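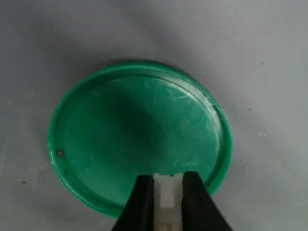 Irén, he leído dos veces tu mensaje sobre el reto de las pausas activas y sigo sin verlo claro. Levantarse cada hora a hacer sentadillas junto a la mesa me parece bien, no hace daño a nadie, pero de ahí a prometer resultados en un mes hay un trecho. Y lo del disco deslizante para los pies, que en la tienda de Undia cobran como si fuera material olímpico, se arregla en casa: una tapa redonda de plástico, como la verde de la foto, con el borde hacia arriba y la parte lisa contra la moqueta. Probad primero agarrados a algo.

Irén Tóth escribió el 23 de marzo de 2019:
> Hola a todos: en Renine empezamos el programa de Stongate,
> 3 pausas al día durante 12 semanas. Dicen que se queman
> 400 calorías más por jornada sin pisar el gimnasio.
> ¿Quién se apunta? El material se pide a Undia.

¿400 calorías con tres pausas? ¿De cuántos minutos? El folleto no lo pone, y yo he buscado hasta en la letra pequeña. Tampoco dice con quién lo han probado ni si contaban el paseo hasta el trabajo. Cuando salió lo de Leckie también había una cifra muy redonda y en septiembre ya no hacía los ejercicios ni el que los había propuesto.

No digo que no os mováis – yo bajo andando a comprar y subo por la escalera –, pero antes de pagar doce semanas por adelantado preguntaría si se puede dejar a mitad y si devuelven algo. Si alguien tiene las condiciones completas, que las mande a la lista. En texto, por favor, que los adjuntos no me llegan.

Un saludo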